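Bon, je vous raconte la panne du Daseck, parce que ça me démange depuis une semaine et que ma sœur ne veut plus en entendre parler !

J'étais de nuit chez Pinheiro, à l'atelier de Motier, toute seule avec le bras et ses 2,712 kilos de tarage (oui, avec tous les chiffres, Ylva Solheim y tient). Sa consigne : poser des flacons sur de la vaisselle sans rien ébrécher. Quarante-huit fois, impeccable. Au cycle 49, la pince descend, touche, et continue à serrer. Crac. Une assiette en deux, puis le bras qui repart chercher la suivante, tranquille, comme si je n'étais pas à côté !

J'ai tapé l'arrêt d'urgence du plat de la main. Il lui a fallu deux bonnes secondes pour obéir, et moi je me suis assise par terre. Ylva est arrivée en manteau, a lu le journal debout et a lâché un mot norvégien que je ne répéterai pas. Le capteur d'effort renvoyait 1,000 pile, figé, depuis le cycle 24.

On a tout repris à la main le lendemain, tube orange compris.

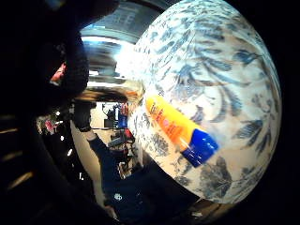 Nouvelles – Série « Rirnovby »

Le bleu des feuilles, je le vois encore quand je ferme les yeux. Ylva a changé le capteur, puis le câble, puis elle m'a tendu le boîtier d'arrêt : « Tu le gardes sur les genoux. » Je l'ai gardé jusqu'au matin, et mon café a refroidi à côté.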